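**Retail Operations 2 – Unit 6: Gravity-fed shelving and lane discipline**
Course notes, Britcombe campus. Prepared by Roxana Voicu; section on facing revised by Sajib Bandara.

Read before the October practical. Bring the Hakthorpe planogram sheet and a pencil.

## 6.1 Terms

- **Lane**: one channel of a rack or shelf, one product wide.
- **Facing**: the unit at the front of a lane, seen by the customer.
- **Depth**: the number of units a lane holds from front to back.
- **Lip**: the raised front edge that stops the first unit.
- **Void**: any length of lane with no stock on it.
- **Mixed lane**: a lane with more than one product in it.

In these notes left and right are always given from the customer's side. Students who work from the back of the cooler should mark this on their sheet, as the commonest planogram error at the Itcombe store last year was a mirrored row.

## 6.2 How the lane works

A gravity lane slopes down toward the lip. When the front unit is taken, the units behind it move forward by their own weight. A flat lane needs a spring pusher or a sliding tray to do the same work. Dividers keep each column straight and stop cans from turning sideways or crossing over.

Three things slow a lane down: dirt on the runners, a divider set too tight, and a slope that is too shallow. Syrup residue is by far the worst. Wipe runners with warm water and a little detergent, rinse and dry fully before reloading. Do not use oil or silicone spray on anything that touches a can.

Set dividers with a can in the lane. There should be slight play on both sides – enough to lift the can out without it catching, too little for it to lean.
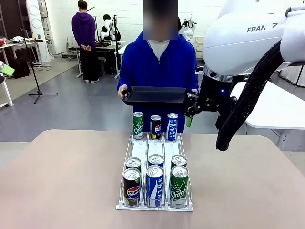 Lane assignment is the decision of which product goes in which lane, and it is made before any stock is opened. The normal rule is one product per lane. It makes counting simple, gives a steady facing and lets the reorder point be read from the length of the void. A mixed lane gives up all three. Take the left lane of the three-lane wire rack: a Pepsi can is at the front and a Chilsung Cider can is at the back, so a glance at the facing says nothing reliable about what will be offered once the front stock has sold. The right lane has the reverse problem, with Chilsung in front and Pocari Sweat at the rear. Mixed lanes are acceptable for sampling displays and for very small coolers, provided the order within the lane is written on the planogram.

Voids are read next. A gap in front of the rear can means that the lane is not closed up. Check the runner and the divider before adding stock, and bring the can forward by hand if the lane is flat.

## 6.3 Loading sequence

1. Confirm the lane plan against the sheet.
2. Remove remaining stock and check date codes.
3. Wipe the lane and lip.
4. Load new stock from the back. If the rack is front-loading only, place new stock first and return the older stock in front of it.
5. Turn each facing so that the brand name is toward the customer.
6. Take out one front can and watch the lane close up. Replace the can.

Lids stay upward at all times. Dented cans go to the returns tray, never to the rear of a lane.

## 6.4 Worked figures

The Avram cooler used in the practical holds 200 cans when full. The reorder point is set at 170 cans sold, which leaves 30 as cover. Weekly sales are roughly 800 cans, so the cooler needs several fills between one delivery and the next.

Work out the number of full loads in a week (800 ÷ 200 = 4), then repeat using 170 as the refill quantity. Round up in the second case and state why.

## 6.5 Practical

Work in pairs. Darius Oprea will sign off lane plans; loading starts only after sign-off. Hwa-young Jin has the date code charts. Completed sheets go in the tray outside the prep room by the end of the session.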